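Floor Mats and How We Live on Them
Project report, Home and Interior Studies, spring term
By Marit Hovland and Barış Dönmez
March 2024

Why mats?

We started this project after an argument over whether a mat makes a room feel bigger or smaller. Barış said smaller, Marit said bigger, and our teacher told us to go find out. We had so much fun with it (more than either of us expected from a floor!) that the first draft came out twice as long as it was supposed to be.

Our question was simple: what does a plain mat change about the way people use a room? We looked at color, placement and cleaning, and we asked students at the Tangen building to fill in a short survey. We got 38 answers back, which is pretty great for a survey taped up next to a microwave.

What we did

We compared light mats and dark ones in the same room, one week each. Every afternoon we wrote down where people put their bags, where they sat, and how the mat looked before and after it was shaken out. We also tried two positions, flat against the wall and pulled out toward the middle of the floor.

Dark gray became our favorite pretty fast. It gives the floor a clear area of its own, and pale things stand out against it so well that you spot a dropped earbud or a white sock right away. With the cream mat from our first week we lost a guitar pick for three days.
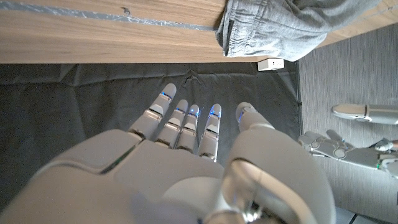
Lint is the other side of that. Every thread and crumb shows on charcoal, and by the second afternoon we were already reaching for the brush. Marit found that brushing in one direction, from the wall outward, worked much better than going back and forth. Barış still prefers to take the whole thing outside and shake it, and we have to admit that it's faster.

What people told us

Most of the answers were about comfort. People like to sit on a mat even when there are chairs free, and several wrote that they study better on the floor. One person wrote an entire paragraph about corners that curl up, and we agree with every word of it! We tried rolling the corners the opposite way overnight under a stack of textbooks, and they lay flat for most of the week.

As for our argument, the wall position made the room feel bigger to both of us and the middle position made it feel smaller, so we each get half a point.

Next time

We would like to repeat the whole thing in October, when shoes are muddier, and add a striped mat to the test.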